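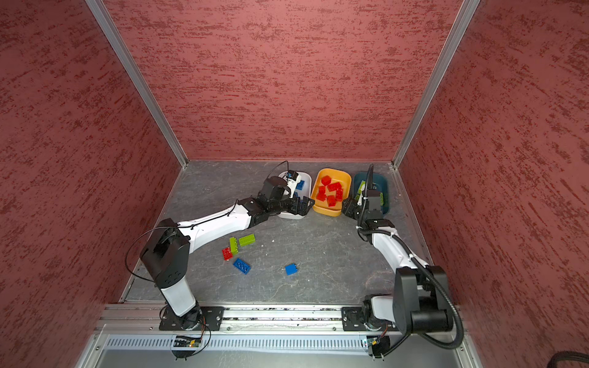
Gromberg Robotics Club
Minutes of the general meeting, January 25, 2022

Quorum was met. The November minutes were approved with one correction: the club did not "agree" to enter the Remomau sorting challenge. It agreed to look into entering. The secretary was asked to be more careful with verbs.

1. Money

The balance stands at $2,090. Up to $1,000 of that is already spoken for if we register for Remomau, counting the entry fee and travel. A member asked what we would get for it. The project lead said experience. The member asked that the question be recorded along with the answer.

The request for a second set of spare gripper fingers was put off until someone shows that the first set has been used up. It is believed to be in a drawer.

2. Brick sorting project (Soliman)

The Soliman team reported on the two-arm sorting setup. The task has not changed since the fall: loose bricks on the floor of the enclosure, blue to the white bin, red to the yellow-orange bin, green to the teal bin. The team considers the sorting "basically working" and would like to move on to stacking.

There was a good deal of discussion of "basically." One member pointed out that the team's written report gives a success rate without saying what was counted as a success. If a brick is dropped, picked up again and then binned, is that one success, or one failure and one success? The team said one success. Several members did not like this.

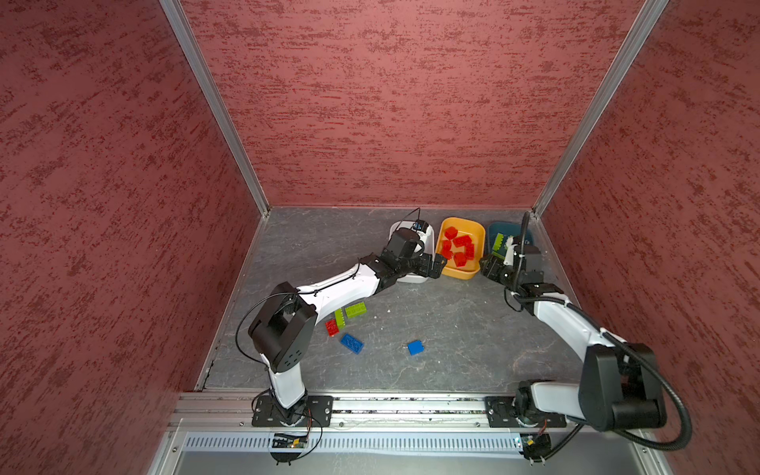
Both arms at the bins, with bricks still out on the floor.

It was also asked why two arms are needed at all. The team's case is speed. The skeptics' case is that two arms reaching for bins in the same row will spend part of every run staying out of each other's way, and that no one has timed a single arm on the same layout. The team agreed this had not been done. They said it would be easy to do — the chair asked why, in that case, it had not been.

Action: the team will run 5 trials with one arm and 5 with two, same starting layout, and bring the times to the next meeting. Drops are to be written down separately.

3. Planning software (Flavorar)

The team wants to replace our own scripts with Flavorar for choosing which brick to pick next. Points raised:

Our scripts are ugly, but three current members can read them.
The Flavorar trial has been run on one laptop only.
The claim that it handles bricks lying close together better than our code rests on a demo the team set up themselves.

No vote was taken. A side-by-side test was requested, with the layouts chosen by somebody outside the team.

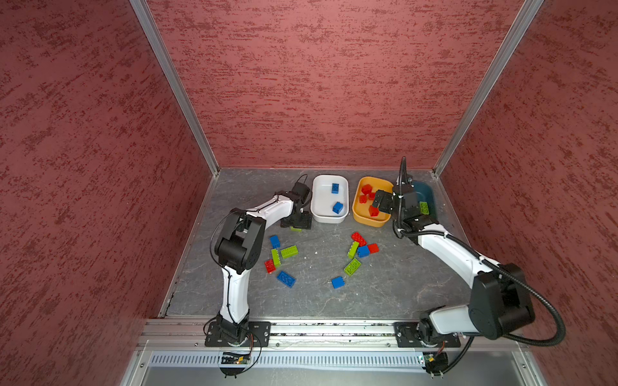

Right arm lowering a red brick into the yellow-orange bin.

4. Remomau entry

Moved and seconded that the club register now and sort out the details later. Opposed on the grounds that this is how we ended up with last year's line follower. An amendment was offered to hold off on registering until the item 2 trials are in. The amendment passed, 7 in favor and 5 against. The amended motion passed without a count.

The team noted that waiting might cost us the early fee. The members who voted for the amendment said they understood that.

5. Other business

Labels on the power supplies are peeling again. Tape was suggested. Tape was what we used last time.

New members asked for a short written guide to starting and stopping the arms. The Soliman team will write it — one page, and tested on someone who has never touched the setup.

The robotics shelf will be cleared before the next meeting. Anything without a name on it goes in the parts box.

Meeting adjourned. The date of the next meeting will be posted on the club page once the room is confirmed.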